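Switching to a paper calendar

21st January

I stopped using the calendar on my phone in the fall and went back to paper. A couple of people have asked how it's going, so I'm writing it down once and can point them here.

The reason was simple. I had 9 different calendars feeding into one app. Work, the kids' school, the choir, birthdays, holidays in two countries, and a few I had subscribed to years ago and never turned off. Every day looked full. I would open it, see a block of color, and close it again without reading anything. In October I missed a dentist appointment that had been in there for months with three reminders attached. The reminders all came. I swiped them away while doing something else.

So I bought a wall calendar, the plain kind with one month to a page and a square for each day. The first one I ordered was too small to write in. The second is the size of a poster and hangs in the hallway between the coat hooks and the bathroom, where we all walk past it several times a day. I tried the kitchen first, but the steam from the stove made the paper curl.

The rules are few. If it isn't on the wall, we haven't agreed to it. Everybody writes their own things in. Pencil for anything that might move, pen for anything that's paid for. My daughter wanted a color for each person and we did that for about 3 weeks, until the green pen went missing and my son started writing in whatever he could find. Now we use initials.

What changed most is that I say no earlier. On the phone, a Saturday with two things in it looks the same as a Saturday with five, unless you tap on it. On paper the square gets full and you can't fit the next thing in. When Yvette Girard from choir asked if I could do an extra rehearsal in March, I walked into the hallway, looked, and told her no on the spot. Before, I would have said "probably" and then felt bad for two weeks.

There are problems. I can't check it from work. For a while I took a photo of it every morning, which I kept forgetting to do. Now I carry a small notebook and copy things over in the evening. It takes a few minutes. Twice I've agreed to something while out and then found the square was already taken, and I had to call back and sort it out. Dale Morin, who shares the school run with us, still sends me digital invitations, and I still have to copy those by hand. He thinks the whole thing is silly – he may have a point, but he also asked me last month what day the school concert was.

Repeating events are the other nuisance. Trash and recycling alternate, and I had to write them in for the whole year in one sitting. I did January through June before my hand gave out. The rest is still blank.

I kept the phone for alarms only. If I need to leave the house at a certain time, I set one alarm that morning and that's it.
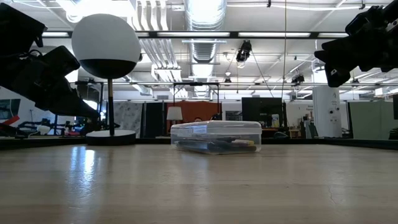

I still have to fill in the second half of the year, and I want to do it before the school sends out the spring dates, so I'll probably sit down with the pickup schedule this weekend and get through as far as September.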